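5 Raumfühler Driva montieren und anmelden

Gültig für die Funk-Raumfühler der Baureihe Driva in Verbindung mit der Lüftungszentrale Flumano. Für die kabelgebundene Ausführung gilt Abschnitt 6.

5.1 Vor der Montage

Der Raumfühler erfasst Lufttemperatur und relative Luftfeuchte und übermittelt beide Werte an die Zentrale. Die Zentrale regelt danach den Volumenstrom des zugeordneten Raums. Ein ungünstig montierter Fühler führt zu dauerhaft falschen Lüftungsstufen, die sich durch Parametrierung nur begrenzt ausgleichen lassen.

Lieferumfang je Fühler:
Raumfühler mit eingelegter Batterie
Wandhalter
Zwei Schrauben mit Dübeln
Klebepad
Etikett mit Gerätecode

ACHTUNG
Batterie-Isolierstreifen erst unmittelbar vor der Anmeldung herausziehen. Ein nicht angemeldeter Fühler sucht ununterbrochen nach der Zentrale und entlädt dabei die Batterie.

5.2 Montageort festlegen

1. Innenwand wählen. Außenwände und Wände mit dahinterliegendem Schornstein sind nicht zulässig.
2. Montagehöhe von 170 cm über Fertigfußboden anzeichnen.
3. Abstand zu Zuluftventilen, Heizkörpern und Fensterlaibungen prüfen. Der Fühler darf nicht im direkten Luftstrom liegen.
4. Sonneneinstrahlung zu verschiedenen Tageszeiten berücksichtigen, auch bei tief stehender Sonne.
5. Türen und Schranktüren vollständig öffnen. Der Fühler darf in keiner Türstellung verdeckt werden.

Hinweis: In Räumen mit Vorhängen bis zum Boden ist der Fühler außerhalb des Bereichs zu montieren, den der geöffnete Vorhang einnimmt.

5.3 Wandhalter befestigen

1. Wandhalter mit der Pfeilmarkierung nach oben anlegen und ausrichten.
2. Bohrlöcher anzeichnen, auf verdeckte Leitungen prüfen und bohren.
3. Dübel einsetzen, Wandhalter anschrauben. Schrauben nur handfest anziehen — ein verzogener Halter verhindert das Einrasten des Fühlers.
4. Raumfühler von oben einhängen und unten andrücken, bis er hörbar einrastet.

Auf Glas und Fliesen kann das beiliegende Klebepad verwendet werden. Der Untergrund muss trocken und fettfrei sein. Auf Raufaser und Strukturputz ist die Klebemontage nicht zulässig.

5.4 Fühler anmelden

1. An der Zentrale das Menü Geräte öffnen und Hinzufügen wählen.
2. Isolierstreifen am Fühler herausziehen. Die Leuchtanzeige blinkt grün.
3. Gerätecode vom Etikett eingeben und bestätigen.
4. Raum zuordnen. Jeder Fühler kann nur einem Raum zugeordnet werden.
5. Warten, bis die Leuchtanzeige erlischt und die Zentrale einen Messwert anzeigt.

Blinkt die Anzeige rot, wurde der Code abgelehnt. Fühler aus dem Halter nehmen, Batterie entnehmen, wieder einsetzen und den Vorgang ab Schritt 1 wiederholen. Bleibt die Anmeldung erfolglos, ist die Funkstrecke zu prüfen. Stahlbetondecken und raumhohe Spiegel verringern die Reichweite erheblich.

5.5 Sollwerte einstellen

Der Sollwert der relativen Luftfeuchte ist ab Werk auf 46 % eingestellt. Er wird über Parameter 31 geändert. Änderungen wirken nur auf den Raum, dem der Fühler zugeordnet ist.

Der Fühler speichert 2.000 Messwerte. Ist der Speicher voll, wird der jeweils älteste Wert überschrieben. Bei Ausfall der Zentrale werden die gespeicherten Werte nach Wiederkehr der Verbindung übertragen — eine Bedienung ist nicht erforderlich.

VORSICHT
Kondensatschäden möglich. Die Lüftung in der Heizperiode nicht dauerhaft abschalten, auch wenn der angezeigte Feuchtewert unter dem Sollwert liegt.

5.6 Schlafräume

Für Schlafräume gelten zusätzlich folgende Festlegungen:

1. Fühler nicht über dem Kopfende des Betts montieren. Atemluft verfälscht den Feuchtewert.
2. Fühler nicht in Schränken, Nischen oder hinter Möbeln anbringen.
3. Nachtabsenkung erst aktivieren, wenn der Raum eine Nacht im Normalbetrieb aufgezeichnet wurde.

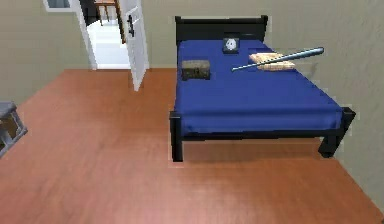
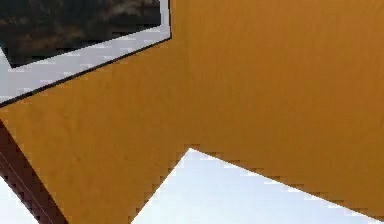
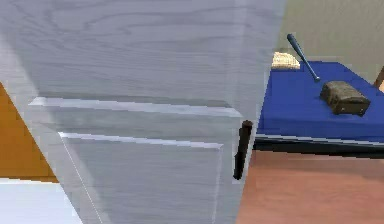
Abb. 5-3 bis 5-5: Schlafraum, gerenderte Ansichten. Abb. 5-3 Bett mit Kopfteil, Abb. 5-5 geöffnete Schranktür.

5.7 Reinigung

Gehäuse mit einem trockenen, weichen Tuch abwischen. Keine Sprühreiniger verwenden. Lufteinlässe an der Unterseite jährlich im Juni mit einem Pinsel von Staub befreien.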